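An afternoon at the Nimovmont open day

5 March 2022

I wanted to go to this open day for a long time, because it was cancelled two times before, and when the new invitation arrived I registered the same evening. Nimovmont has its workshop behind the old bus depot, and from our house it is a ride of 30 minutes with the tram and then a walk along a road with no sidewalk. My wife said I should take a taxi. I did not take a taxi and I arrived with mud on my shoes.

At the entrance they gave me a paper badge with the number 3582 on it. There were certainly not so many guests, so I suppose the number comes from a mailing list. A young man asked me to write my first name under the number, and my pen did not work on the shiny paper, so the whole afternoon I was only 3582.

For those who don't know me: I worked many years in packaging, on the maintenance side. The robots I knew were behind a yellow fence. They took a carton from the same place, and put it down in the same place, and if the carton was two fingers to the left, I was called. So I came with the eyes of a man who was called many times in the night.

The welcome talk

The talk was in the canteen and it was a little too long. Noreen Brophy, who leads the group for handling, spoke the best of all the speakers. She had only a few slides and she did not read from them. She explained that the company has two projects for small objects. Sukeck is the software part, which decides where the arm should go. Madigan is the name of the table where they test it, with the arm and everything that belongs to it. I asked my neighbor if Madigan is a person and he thought it was the name of somebody's dog, but he was also a guest, so please do not take this as information.

One thing she said I wrote down: "We want the arm to look first and move second, and to be willing to look again." In my old factory the arm did not look at all. It had a sensor for the carton, yes or no, and that was the whole of its knowledge.

Then we were divided into groups, and my group went first to the workshop. The other group got the coffee first. I mention it only for people who plan to go next time: stand on the left side of the canteen.

At the Madigan table

I had expected something with many cables and lamps, as at a trade fair. The table is white and quite plain, and the exercise is also plain. A block is on a whiteboard, and the whiteboard is lying flat on the table, and the arm should deal with the block without disturbing the board. Ms. Brophy said that visitors always ask why it is not something more difficult. I was glad that somebody else in the group asked it, as I had the same question in my mouth.

Her answer was interesting for me. The board has a frame, and the frame is higher than the surface inside it. A person's hand goes over such an edge and does not think. The arm must know that the edge is there, and it must know it from a camera which is small and sits close to the gripper, so it sees the world from a strange angle, with its own finger in the way. Also, white on white is unpleasant for a camera. Where does the table stop and where does the board begin? For me it is clear because of the gray frame. For the program it was, in the first months, not clear at all, and she said the arm was stopping in the air and waiting, like a guest who does not know which door is the toilet.

On a monitor next to the table we could follow what the arm sees, and they let us keep a picture from it.
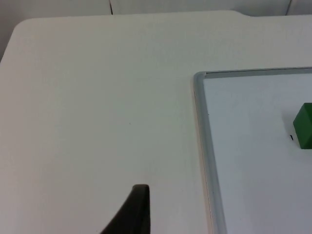 What I asked and what they answered

I had prepared questions at home, on a piece of paper, and I was able to ask four of them.

My first question was about the fingers. In my time we had metal jaws and we glued rubber on them, and the rubber fell into the product. The black finger in the picture becomes narrow toward the tip. I asked how often they change such a part. The technician answered that they keep spare ones in a drawer and change them when the results become worse, and that a fixed schedule does not exist yet. For a laboratory this is okay. For a production line I would want a schedule on the wall.

The second question was about how many tries they make. They do 100 tries with one arrangement, then they move the board or the block a little, and begin again. At the end of a week they have 400 or more, if the weather in the network is good, as the technician said it. I like this expression.

The third question was who cleans the table. He laughed, but I was serious. On a white surface every small dark crumb can be seen, and if I can see it the camera can see it too. He told me that they wipe in the morning and that afterwards they do not wipe on purpose, because a customer will also not wipe.

The last one was about money and I got a very polite answer without a number in it.

The second room

After this we had our coffee, which was by then lukewarm, and went to the room with Bollow. Bollow is a cart that brings boxes from one shelf to another. I will be short about it. It drove well, it stopped correctly in front of a lady with a large handbag, and it was too loud for me to understand the explanations. The children liked it much more than the table, and I understand them.

I went back to the Madigan table before I left and stayed there until they began to switch off the lights. A student was putting the block in new positions, a bit closer, a bit farther, and was writing each one in a notebook by hand. We talked about my factory and he asked me real questions about the night calls. I gave him my e-mail address.

The next open day is planned for July, and registration will be on their website. I think I will go again, this time with better shoes and with a pencil.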